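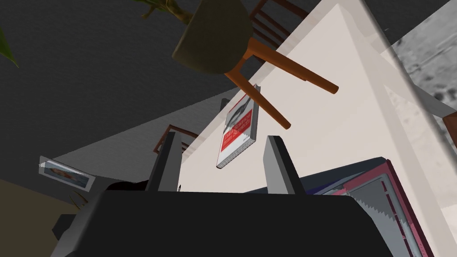

图源：Walid Sayegh，腕部相机仿真渲染

搜索本版 请输入关键词 高级搜索

版块：末端执行器与腕部视觉
主题：Zekgate 和 Inex 两款平行夹爪，配 Asora 腕部相机，仿真里先比了一轮

wsayegh（楼主）
先说配置。臂不变，控制器是 Bataineh，腕部相机用 Asora 的模型，末端分别换 Zekgate 和 Inex 的平行夹爪。场景是一间带桌椅的房间，目标物主要是书，也有几个盒子。全部在仿真里跑，实物还没到齐，到货要等 December 以后。

这一轮总共跑了 183 次抓取，两款夹爪都用同一组初始位姿，同一个抓取策略，没有针对哪一款单独调参。相机跑 30 帧，控制环跑 60 Hz。顶上那张是接近书的时候腕部相机看到的东西，书就在两指缝隙的前面一点，斜着。

目前的结论，按我关心的顺序写：

一，手指张开以后，两款都不怎么挡目标。真正占视野的是夹爪本体。上图里黑色本体横着占掉下面一大块，再往上才是两根灰色手指，有用的像素都挤在手指之间和更远的地方。换 Inex 以后本体在视野里的位置低一些，留给背景的面积多一些，差别看得出来，但没有我预想的大。

二，Zekgate 的闭合过程更平顺。Inex 在快合上的时候有一小段速度抖动，日志里能看到，画面上看不出来。我怀疑是模型里的关节阻尼给得偏小，还没查。

三，失败的大多数是书。书斜放的时候，手指先碰到封面一侧，把书推歪，再合就夹空了。盒子基本没这个问题。

四，Bataineh 这边的夹爪接口对两款都能用，但力的单位不一致，Inex 的驱动给的是归一化的值，要自己换算。文档里提了一句，位置很难找。

想听听用过这两款的人怎么看。尤其是相机装的位置，我现在是按厂家支架的默认位姿放的，没动过。

老周不修臂
Zekgate 用过大半年，实物的。平顺是真的平顺，但是指尖垫磨得快，我们夹的是带涂层的纸盒，换垫子换得有点烦。这个仿真里看不到。

另外你说本体占视野，我们当时直接做了个支架把相机往外挪，挪完以后本体就只剩一个边。代价是相机更容易磕到东西，过窄缝的时候要额外留余量。

wsayegh（楼主）
往外挪多少？

老周不修臂
支架图纸不在手边，记得是能调的，槽孔那种。最后固定的位置是夹着最大那种盒子试出来的，没有算过。

灰雁
我对第一条有保留。夹爪本体占画面下方，对现在这些端到端的策略来说不一定是坏事。本体和手指在画面里的位置是固定的，网络很容易学会忽略它，还能拿手指当参照。你把相机挪出去，手指看不全了，接触前最后那一段反而没有参照。

我们做过一组对照，手指完整可见的那组在对准阶段明显好一些。夹的是杯子和瓶子，没有试过书。

老周不修臂
我那个是传统流程，检测加位姿估计，没有网络去学忽略什么。遮挡就是遮挡，掩掉以后点云少一块。两边的前提不一样。

灰雁
同意前提不一样。楼主用的是哪种？

wsayegh（楼主）
位姿估计加规划，最后一段是视觉伺服。所以两边的话我都得听一半。

手指要看得到，伺服要用。本体那一块掩掉就行，现在是手画的一个固定掩膜。手指的掩膜跟着开合量变，用模型投影出来的。

南门机电
问个别的。第一张图里书封面那条红带上有白字，你们识别要不要读字？这个分辨率我放大看是读不出来的。

wsayegh（楼主）
不读字。只要封面的角点和边，封面上印的人像倒是给了不少特征点，比纯色封面好做。红带的上边沿也是一条很强的直线，有时候反而会被当成书的边，这个误检我单独记了。

南门机电
误检占失败的多少？

wsayegh（楼主）
没按原因细分完，细分好了再贴。眼下只能说有，而且集中在红带和书底边接近平行、白色上半部分又跟桌面混在一起的时候。桌面也是白的，书的白边贴着白桌子，上沿就容易丢。

木槿_k
桌面换个颜色试试？仿真里换材质一分钟的事。

wsayegh（楼主）
换了就不是在比夹爪了。白桌子先留着，实验室里那张也是白的。

木槿_k
那至少加一组，单独列出来，别混进总数。你现在的失败里有一部分根本就是检测的锅，跟哪家夹爪没有关系，放在一起比夹爪对两家都不公平。

灰雁
这点我站木槿。建议把流程拆开：用真值位姿跑一遍，只看夹爪；再用估计位姿跑一遍，看整套。两遍之间的差就是视觉的账。

wsayegh（楼主）
可以。真值那遍今晚挂上去跑。

老周不修臂
真值那遍跑出来的数也别太当真，仿真里的接触模型对薄书特别宽容。书页之间会滑，封面会弯，刚体盒子贴一张封面图是没有这些的。

wsayegh（楼主）
书确实是刚体。

老周不修臂
那你第三条说的“把书推歪”，到实物上很可能变成封面先翘起来，指头插进封面和书页中间。我们夹说明书的时候见过。

灰雁
这跟接近方向有关系吧，沿着书脊那一侧进，封面翘不起来。

老周不修臂
书脊朝哪边由不得你。

hretamal
我和楼主一个组，负责评测这部分，补一张同一个场景里的，顺便说一下掩膜和曝光的事，楼主没写全。 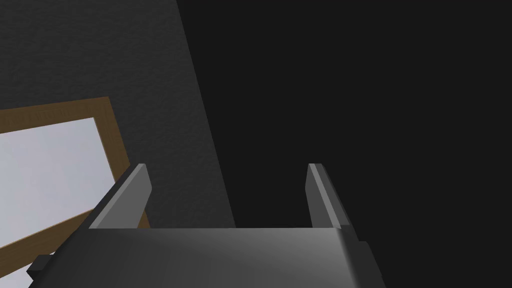

Hortensia Retamal　抓取评测工程师

这一张里两指张得很开，中间什么都没夹，我主要拿这类画面检查掩膜和深度。左半边是一面深灰色的墙，表面有细颗粒的纹理，墙上挂着一个木框，框里是接近白色的一整片。右半边几乎全黑，什么纹理都没有。两根手指之间正好压着墙和黑色区域的分界线。

对掩膜来说这种画面比第一张难。左手指的深色内侧面后面就是深灰的墙，亮度很接近，靠图像分割的话边缘会漏。右手指正面亮，背后黑，边缘反而很干净。所以我们不用图像分割，按开合量把手指模型投影过去，再往外扩一圈。扩多少两款夹爪不一样，Zekgate 扩得小，Inex 要大一些，原因还在看，可能是模型尺寸和驱动报的开合量之间有零点误差。

对深度来说，问题在右边。我们除了渲染器给的真值深度，还跑了一路双目匹配，想看看 Asora 那种方案在这里会怎么样。墙上那点颗粒够用，匹配出来是连续的平面。黑的那一半匹配不出来，整片无效。木框里那片白的也差，中间是空的，只有框边有值，木纹那一圈倒是很稳。

我的意见是夹爪对比和相机对比要分两张表。楼主把它们写在一个帖子里，容易让人觉得是某一款夹爪更“看得清”，两款夹爪用的是同一个相机模型，同一个安装位姿，能比的只有遮挡面积和手指对伺服的影响。

曝光这块，仿真里现在是固定曝光。实物相机开了自动曝光以后，这种半边黑的画面会把另外半边拉亮，木框里的白片大概率过曝，手指正面也可能过曝。这个要等实物，或者在渲染后面自己加一个自动曝光的模型。我倾向于现在就加。

wsayegh（楼主）
两张表同意，我回头改首帖的结构。自动曝光我还是想等实物。

hretamal
等实物的话，现在跑出来的伺服数据以后全要重跑一遍。

wsayegh（楼主）
反正也要重跑，接触模型都要换。

hretamal
接触模型换了，视觉那部分不用重跑。曝光是另外一回事。

南门机电
听着像你们组内会议。

不过我想问扩一圈的事。扩掩膜会不会把手指旁边的目标边缘也吃掉？夹薄东西的时候，合到最后目标就剩一条，全在扩出来的范围里。

hretamal
会。所以扩的量跟着开合量走，张得大的时候多扩，快合上的时候收回来。收回来以后漏边缘的风险就高了，最后那一段我们降低视觉的权重，更信关节读数。

南门机电
降到多少？

hretamal
指间距小于 5 毫米以后视觉不参与，只看关节和电流。上面那一段是线性过渡，没有做过优化。

灰雁
5 毫米对书来说有点晚吧，薄一点的册子本身可能就比这薄，那等于从头到尾视觉都在参与，碰到了它还在改。

hretamal
薄册子会这样，所以还有一个条件，电流超过阈值就立刻切掉视觉，两个条件谁先到算谁的。阈值两款夹爪分开设。

老周不修臂
Inex 的电流读数噪声大，阈值设低了空合也会触发。实物上的经验，仿真里多半是干净的。

wsayegh（楼主）
仿真里是干净的。你那边滤波怎么做？

老周不修臂
中值，窗口取小一点，再大就慢了。Inex 驱动里自带一个低通，出厂默认是开着的，先关掉再自己滤，不然叠两层，延迟很难看。Zekgate 没有这个问题，读出来直接能用。

木槿_k
Inex 那个低通新固件里可以在参数页关，老固件只能发指令关，而且断电以后会恢复。买来先看固件版本。

wsayegh（楼主）
记下了，这条对我们很有用。

灰雁
回到控制器。相机 30 帧，控制环 60 Hz，中间那一拍你们怎么处理，保持还是外推？

wsayegh（楼主）
保持。上一帧的误差用两拍。

灰雁
那第二条里 Inex 快合上时的速度抖动，会不会就是这个？保持的那一拍和更新的那一拍之间，指令是台阶状的，阻尼小的模型会把台阶显出来，Zekgate 的模型阻尼大，就抹平了。

wsayegh（楼主）
有可能。我之前只往模型参数上想了。

灰雁
很好验证，固定阻尼，把视觉关掉，用一段预先算好的平滑轨迹闭合。抖动没了就是更新率的问题，还在就是阻尼。

老周不修臂
实物 Inex 快合上的时候也有一点抖，我们没有视觉伺服，纯位置指令。所以我猜两样都有。

灰雁
你们的位置指令是多少频率下发的？

老周不修臂
不记得了，当时的控制器也不是 Bataineh，是更早的一台。这个不能拿来对比，我只是说见过抖。

木槿_k
Bataineh 下发夹爪指令走的是单独的通道，和臂的主环不同步，这个也要算进去。我们测过，夹爪指令到执行的时间不稳定，忽长忽短。如果楼主仿真里夹爪和臂是严格同步的，那实物上只会更抖。

wsayegh（楼主）
仿真里是严格同步的。你们测的时候用的什么办法？

木槿_k
土办法，高速相机对着指尖拍，旁边放一个灯，指令发出去的同时点亮。然后一帧一帧对。灯本身的延迟先单独测掉。

南门机电
直接读编码器时间戳不行吗？

木槿_k
时间戳是驱动打的，驱动自己的时钟和控制器不对齐，差多少不知道，对齐又是另一件麻烦事。拍一下最省心。

wsayegh（楼主）
晚上的结果先贴一部分，文字说一下，表格我还在排。

真值位姿那遍跑完了，同样的初始位姿，还是 183 次。两款夹爪之间的差距缩得很小，Zekgate 仍然略好，但好的那部分集中在少数几个斜放得比较厉害的初始位姿上，其余的基本打平。也就是说首帖里 Zekgate 领先的部分，有相当一块要算到视觉头上。木槿和灰雁说对了。

灰雁说的抖动实验也做了。关掉视觉，平滑轨迹闭合，Inex 的抖动小了很多，没有完全消失。把阻尼调到和 Zekgate 的模型一样以后，看不到了。跟老周猜的一样，两样都有。

hretamal
补充一点，斜放得厉害的那几个位姿，两款的差别来自指尖的形状。Zekgate 的指尖模型棱上倒角大，碰到封面会滑过去，Inex 的棱比较利，会顶住。这个在实物上换一对指尖就没有了，不应该算成夹爪本身的优点。

老周不修臂
这我不同意。买回来带的就是那对指尖，大多数人不会自己做。评测应该按出厂状态来。

hretamal
我们会自己做指尖，所以按我们的情况写。对不做指尖的人，您说的成立。两种结果都列。

老周不修臂
都列就行。

木槿_k
自己做的话记得留出安装面的公差，Inex 的手指座孔位和图纸有一点出入，我们第一批指尖装上去两边不平行，返工了。

南门机电
Inex 的图纸我也吃过亏，后来是实测了再画的。Zekgate 没买过，不清楚。

灰雁
白桌子那组加了没有？

wsayegh（楼主）
加了一组换成深色桌面的，单独列，不进总数。书上沿丢失的情况少了很多。红带被当成书边的误检没有变，跟桌面颜色没关系。

灰雁
红带那个可以用封面尺寸比例去卡一下，红带上沿到书顶的比例和整本书的比例差得很远。

wsayegh（楼主）
前提是四个角都看得到。接近到后面，书的下沿常常就在本体后面了，只剩上半本，比例卡不住。

老周不修臂
所以我一开始就说把相机往外挪。

灰雁
挪出去手指就看不全了。

老周不修臂
看不全和看不到书，你选一个。

hretamal
可以在远处先把四个角锁住，往近处走的时候只跟踪不重新检测。现在的做法是每帧都重新检测，这是我们的问题，和支架没有关系。相机位姿也会试，打算在仿真里沿着支架的方向扫一遍，看遮挡面积和手指可见长度怎么此消彼长。扫完之前我不想改支架。

wsayegh（楼主）
跟踪那块我来写。扫相机位姿的脚本她那边有，两款夹爪各扫一遍。

顺便问老周，你们挪出去以后，手眼标定多久做一次？支架长了，我担心会松。

老周不修臂
换班前拍一次标定板看残差，残差没变就不重标。磕过一定重标，不管看起来有没有歪。支架后来加了定位销，好很多。槽孔那版千万别长期用，只拿来找位置。

南门机电
线怎么走的？相机线绕腕部那几圈我们断过。

老周不修臂
留了个大弯，扎在小臂上，腕部那截不扎死。限制了末轴的转角，少转一点换线不断，划算。

木槿_k
Asora 的线偏硬，接头又是直出的，绕过夹爪侧面那段比较别扭。有弯头的版本，要单独订。楼主如果还没下单，可以直接要弯头。

wsayegh（楼主）
单子已经下了，直头的。我问问能不能改。

hretamal
问了，能改，交期往后推一点。

wsayegh（楼主）
那就改。

首帖今天改成两张表：夹爪一张，分出厂指尖和统一指尖；相机一张，只写遮挡和深度有效区域。自动曝光还是按 Hortensia 的意见先加进去，渲染后处理里做，最简单的那种，按全图平均亮度来，不分区。她那张半边黑的正好当测试输入。

灰雁
全图平均的话，夹爪本体那一大块也会参与测光。深色本体会把整体拉亮，浅一点的本体又不一样，两款夹爪的曝光结果可能就不同了。

hretamal
对，本体那块从测光里扣掉，用同一个固定掩膜。实物上 Asora 能不能设测光区域要查，不能设的话再做一组不扣的。

木槿_k
能设，但只能设矩形。本体在画面里要是上沿平直，矩形够用，手指那部分扣不掉。

hretamal
上沿是平的，矩形可以。手指不扣也行，面积小。谢谢。

南门机电
等实物数据。指尖垫磨损要是能记一下就更好了，我这边在看 Zekgate，价格能接受，怕的就是耗材。

wsayegh（楼主）
实物到了会记，换一次垫子记一次已抓取次数。跟踪和扫描的结果出来以后接着在这个帖子里更新，不另开。

相关主题
腕部相机外伸支架，定位销和槽孔的取舍
Inex 驱动力值换算，归一化到牛顿
Bataineh 夹爪通道延迟实测
双目在无纹理黑色背景下的无效区域怎么填
平行夹爪抓书，封面翘起的几种处理
Asora 直头与弯头线缆走线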